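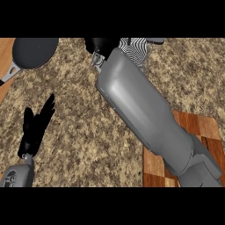
Bjartur Egilsson asked before the walk-through whether the back stair at Dromness still counts as an exit with the coat racks standing on the lower landing. It does, and the racks have to go. See item 3.

DROMNESS GUEST HOUSE
Fire and general safety checklist, ground and upper floors
Date: 6/6/18
Floor area checked: 1,521 sq ft

1. Front door opens fully from inside without a key
OK. Latch is stiff. Oil it.

2. Hallway clear to full width
OK.

3. Back stair clear, top to bottom
FAIL. Two coat racks on the lower landing, one umbrella stand on the fourth step. Handrail is firm on the wall side. On the open side the bottom bracket has pulled out of the plaster and needs a longer screw and a new plug.

4. Exit signs lit
OK upstairs. The one over the laundry door flickers. Tube on order from Omby.

5. Smoke alarms tested
4 installed, all sounded. The one outside room 2 is past the replacement date on its label. Replace, same type.

6. Fire extinguishers
Hall: gauge in green, pin and seal in place.
Kitchen: gauge in green, seal missing. Dalsgaard to service and retag.
Boiler closet: none. The November report asked for one here. Still open.

7. Boiler closet free of storage
FAIL. Paint cans, a rolled carpet and a box of Christmas lights. Moved out during the visit, but the carpet went only as far as the laundry room and is now in front of the dryer.

8. Dryer lint trap and vent hose
Trap clean. Hose is crushed behind the machine. Pull the dryer forward and refit the hose.

9. Electrical panel accessible and labeled
Accessible. Breakers are labeled except the bottom row, where the writing has faded. Relabel in permanent ink.

10. Hot water at bathroom taps
Not tested. Triltia had the supply shut off for the valve job. Test at the next visit.

11. Window stops, upper floor
OK in rooms 1, 2 and 4. Room 3 has a stop on the left sash only.

12. First aid kit
Burn dressings used up and not replaced. The rest is in date.

13. Outside steps and path
Third slab from the gate rocks. Bed it again before the summer guests.

Follow-up: items 3, 6 and 7 to be cleared in 22 days. The others can wait for the regular maintenance round.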